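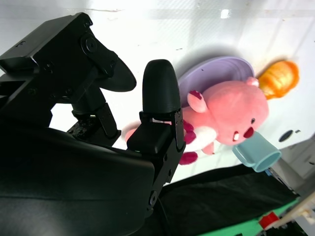 MINUTES: WORKING GROUP ON TABLETOP PRACTICE
Birkeck Robotics Lab, 27 October 2020

Present: Shu-fen Fung (chair), Aisyah Hartono (minutes), the Tai bench operators, two people from Sident by phone, one of whom was mostly a barking dog.
Apologies: the Skosellow team, who sent a four-page comment on the draft instead.

1. Minutes of the last meeting

Accepted, with one correction. Item 3 should read "operators must not reach over a moving arm," where it had read "operators must reach over a moving arm." Aisyah regrets the error and points out that the draft went to everyone for review and came back marked "looks good."

2. Draft bench rules, version 6

Shu-fen went through the draft section by section. The Skosellow comments were taken as we reached them, apart from the ones about fonts.

2.1 Starting the arm. The rule now says that the operator calls out "moving" and waits for an answer before enabling the arm. Sident asked what happens when the operator is alone. After a long discussion it was established that the operator should not be alone. This was already in section 1, which is short and which we should all read again.

2.2 Hands on the bench. No hands inside the marked area while the arm is enabled, including to rescue an object that is about to fall. Plush animals bounce. Mugs are replaceable. Agreed without a vote.

2.3 Finger pads. To be checked at the start of each shift and after any hard contact with the table. The check covers the rubber tips, the visible screws and the pivot joints. One operator asked what counts as "hard." Draft wording was "audible from the next bench," which Shu-fen disliked but could not improve on. It stays for now.

2.4 Cleaning. The white tabletop shows every streak and smudge, and Skosellow would like it wiped between sessions. The bench operators would like Skosellow to come and wipe it. Compromise: wipe at the start of the shift and whenever something sticky is involved. Marks that do not come off go in the bench log, so that they stop being rediscovered.

2.5 Lighting. Glare on the table washes out the surface in the wrist view. The rule will say that lamps are adjusted before the session and then left alone. Aisyah asked for "left alone" to be underlined. Recorded here as requested, although minutes cannot underline.

3. Object sets

The longest item, as usual.

The draft allows soft toys, dishes and toy food to share the table. Sident argued for one kind of object per session, on the grounds that mixed tables are harder to label. The operators argued that a kitchen table at home does not sort itself by category, and that a pink plush toy lying against a pale plate with a mug on its side is a fair picture of most households by six in the evening. Shu-fen found for the operators.

Naming came up again. The log has the orange toy as "croissant," "roll," "bread" and, once, "shrimp." From now on the sheet will give a single name for each object and the operator will use that name, whatever their private convictions. The toy is a croissant. Sident asked that their disagreement be noted. Noted.

Tipped objects: a mug lying on its side is a valid starting position and does not need to be set upright first. It does need to be logged as tipped. The word "sleeping" is to be retired.

4. Loose items and cloth

Draping black cloth over the edge of a bench is permitted, provided it is secured and cannot be caught by the arm or the lower linkage. Small items that are not part of the task are to be kept off the cloth and away from the table edge. Anything the operators do want near the edge goes on the object sheet like everything else. One operator asked if this applied to pens. It applies especially to pens.

5. Incident log

There are 940 entries to date. Shu-fen has read them all and asked for some recognition of this, which the meeting gave — briefly. Most are near-misses with dishes. A good number record only "arm stopped," with no hint as to who stopped it or why. The form will get two new boxes: who pressed stop, and what they saw that made them press it. "Bad feeling" is an acceptable answer to the second. Pressing stop is never to be held against anyone, including the person who does it constantly.

6. Actions

Shu-fen: version 7 of the rules, with the changes in item 2.
Aisyah: object sheet with one name per object, printed and taped where it can be seen.
Bench operators: pad check form, no longer than one page.
Sident: send the labeling guide they keep quoting from.
Skosellow: to be thanked for their comments, and told about the wiping.

Next meeting in February, same room, unless the heating is still being discussed.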